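Drarkummont Kitchen Pack
Simulated two-arm demonstrations for people training robots

Chie Kudo, Brurkelard

I've spent more of my working life than I'd like teaching robots to tidy up after lunch, and the Kitchen Pack is what came out of it. It's a set of recorded tabletop tasks for two arms with fingered hands, plus the simulator they were made in, so you can start training on day one and add your own examples when ours run out (they will, everyone's do!).

What's in the pack

You get 1,432 finished demonstrations across the fruit, crockery and chopping board tasks. Every one was driven by a person wearing our tracking gloves, start to finish, and then watched back by somebody else before it went in. We threw out the ones where the driver got stuck and wandered off to make tea. We kept the ones with a fumble and a recovery, and I'd argue those are the best bit -- a policy that has only ever seen perfect grasps goes to pieces the first time a plum rolls.

Each demonstration comes with the joint positions for both arms and both hands, the head camera view, the position of every object at every step, and a one-line instruction in plain English. The instructions were typed by the drivers themselves, so you'll find "put the tomato on the plate" next to "pop the tomato on the plate please". I left them alone on purpose.

The board and plate tasks

My favourites, and the ones most people open first. They use a wooden chopping board, a white plate and whatever produce the simulator has dealt you, and the trick is getting hold of one thing without sending its neighbour across the table.
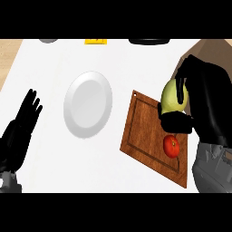
Recording your own

The recorder is called Butt (it sits at the butt end of the pipeline, and the name stuck before anyone sensible could step in). Put the gloves on, hold your hands still until the outline turns green, and off you go. Press the pedal once to start a take, once to finish it, and twice to bin it.

A few things I've learned the slow way:

Change the layout every take. Butt will shuffle things for you if you leave the shuffle box ticked, so leave it ticked.

Use both hands when it makes sense, but let the idle one be idle. Drivers wave it about when they're concentrating, and the policy learns the waving.

Stop before you're tired. My own takes go noticeably sloppy in the second hour.

What you'll need

A desktop machine with a decent graphics card, a pair of tracking gloves and a foot pedal. We sell the gloves and pedal together as the Brukarley set, or you can bring your own gloves if they send finger joint angles. A laptop is fine for browsing the recordings, though I wouldn't try to drive on one -- the lag makes you overshoot, and then you start correcting for lag that the robot hasn't got.

Licences

The single licence covers one lab and up to 4,000 new takes a year in hosted storage. Store them on your own disks and there's no limit at all. Fresh tasks go out to all licence holders in May, and if there's a chore you'd like to see in the next lot, write and tell me. I read all of them, even the one asking for soufflé.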